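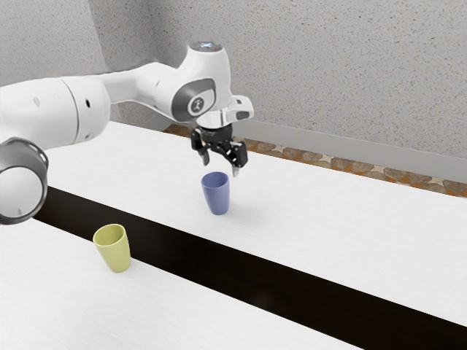
How to Make Lemon Curd for a Tart

Lemon curd takes under half an hour and keeps in the fridge for 5 days. The amounts below fill one 9-inch tart shell. You can also spoon it over yogurt or between cake layers.

What you need

3/4 cup sugar
2 teaspoons finely grated lemon zest
1/2 cup fresh lemon juice
3 large eggs plus 2 yolks
100 grams cold unsalted butter, cut into small cubes
A pinch of salt

Use fresh juice. Bottled juice will set, but the flavor is flat. Grate the zest before you cut the lemons.

Cook the curd

1. Put the sugar and zest in a heatproof bowl and rub them together with your fingers until the sugar smells strongly of lemon.

2. Whisk in the eggs, yolks and salt, then the juice. Keep going until there are no streaks of egg white.

3. Set the bowl over a pan of barely simmering water. The bottom of the bowl should not touch the water.

4. Stir constantly with a spatula, scraping the sides, until the curd coats the back of a spoon. Expect around 10 minutes. If you use a thermometer, stop at 170°F. Do not let it boil — the eggs will scramble.

5. Take the bowl off the heat and stir in the butter a few cubes at a time.

6. Press the curd through a fine strainer into a clean bowl and lay plastic wrap right on the surface.

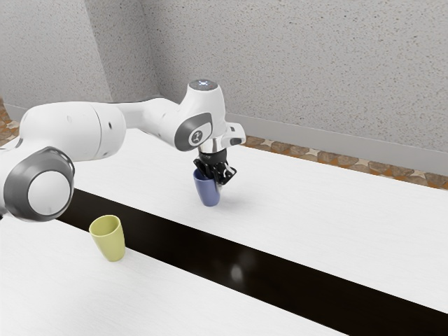
Fill the tart

Let the curd cool until just warm, then pour it into a fully baked shell. Chill at least 3 hours before slicing. Wipe the knife between cuts.

If something goes wrong

Small lumps will come out in the strainer. If the curd is still runny after a night in the fridge, put it back over the simmering water and cook it to temperature again.

A metallic taste comes from an aluminum bowl or whisk. Switch to glass or stainless steel.

Kenta Maruyama swaps half the lemon juice for yuzu when he can get it. I've done the same with lime, and it needed an extra tablespoon of sugar.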